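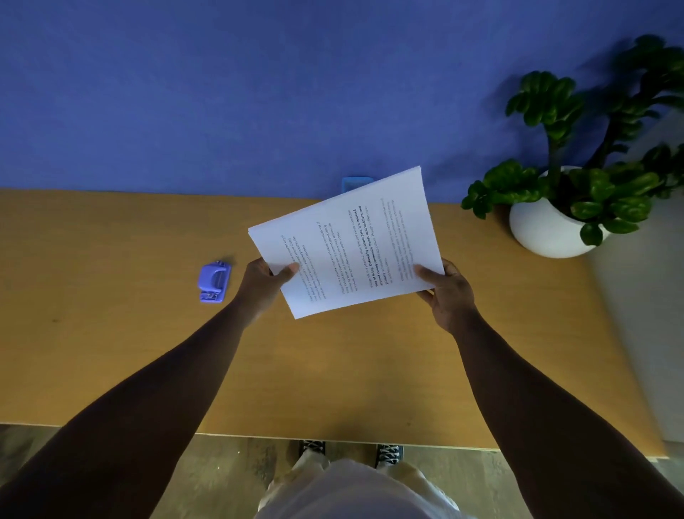

I have been meaning to put my village binder together since before Christmas, and I finally sat down to it on Sat 17 April with a pot of tea and no plans. I print everything (I know, I know) and I cannot think properly about a piece of writing until it's on paper, so by spring there was a pile of printouts in every room I use. The first job was just getting the edges to line up, which takes me forever. I tap them on the table, I turn them, I tap them again, and there's always a top sheet that sits a bit off from the ones under it with those thin white edges poking out. And if you punch it like that you get holes that wander, and then the pages stick out of the binder like a bad haircut. So, more tapping! My little purple hole punch was waiting on the left, where I always put it, and it's had a busy weekend.

If you're new, the village thing is my slow project about the places I lived before I moved to the city. Well, place, mostly. Buckley is the one I keep going back to. When I was a kid it had 1,205 people according to the sign on the road in, and I remember thinking that was enormous. There was a bakery that only opened until the bread was gone, and a hall where you could end up at a wedding and a seed swap on the same day if you stayed long enough. I've been writing little pieces about it for a newsletter called Predance, which goes out to people who like folk dancing and the places folk dancing comes from. I can't dance at all. They took me anyway.

The pages in my hands were a rewrite I must have done 9 times by now. It's the bit about village life being peaceful, and being defined by a slower pace, and community bonds and local traditions, all of that. I keep saying the same thing over and over in slightly different words, and on the screen I couldn't see it. On paper it jumped right out at me. Paragraph after paragraph, village life, village life, village life. I laughed out loud and then I got a pencil.

I do still believe in the slower pace part, though. I tried to cut it and I missed it. What I want to do is swap out the big words for the bread and the hall and the woman's bicycle that leaned on the same fence for my entire childhood. I asked my mother about the bicycle and she said it belonged to the fence. That's going in.

OK, back to the binder, as a couple of you wrote in after the last post asking how I organize all this. I'm flattered, and also a little alarmed that you think I organize it. But I do have a kind of system now:

Drafts go in the front, newest on top. Old drafts get punched too, even the awful ones. I used to throw them out and then spend an evening trying to remember a sentence I'd liked.

Letters and notes from relatives go in the middle, and those never get punched. They go in plastic sleeves. I put a hole straight through my aunt's signature once and I still feel bad.

Recipes, maps and bits of newspaper go in the back, in no order whatsoever. I've made my peace with it.

The punch is a small one, so I feed it just a few sheets at a time. I used to shove in as many as would fit and lean on the lever with my whole weight, and all I got was half-moons in the bottom pages and a sore palm. Small bunches are so much nicer. There's a rhythm to it, tap tap, slide in, crunch, and it's weirdly soothing after a week of emails. I also line each bunch up against one I've already done and make a tiny pencil mark in the margin for the middle. It sounds fussy but it saves me from the wandering holes. And please empty the little tray over a trash can. I emptied mine over the rug in March and I'm still finding confetti – in my slippers, in the butter dish, everywhere.

By the time I stopped for lunch I had 161 pages in there, which is more than I thought I'd written about anything in my life. The rings close, but only just. I'm going to need a second binder and I'm a bit particular about those. The one I have is an old Kuveria that I got at a closing-down sale, with a fat spine and a pocket inside the cover, and I've never seen another one. If you have one lying around in a drawer, I'll trade you jam.

After lunch I read the whole front section from start to finish with my feet up, and I didn't hate it. The part about the winter the road closed is too long. The part about Embridge (that's the next village over, where we went for shoes and dentists) is too short, and it's meaner than I meant it to be. We all looked down on Embridge for no reason I can remember. They had a swimming pool. Maybe that was the reason.

So that's the list for next week: soften Embridge, shorten the road, get the bicycle in and take out at least half of the village lifes. I'd like to send the piece off before the end of April, and they've asked me to keep it short, so there will be crying.

I'm also thinking of colored dividers. I've gone back and forth on this all evening, as the ones I like come in a pack of 36 and I need three. If anyone wants to split a pack with me, leave a comment and tell me which colors you want. I'm keeping the purple ones, they'll match the punch.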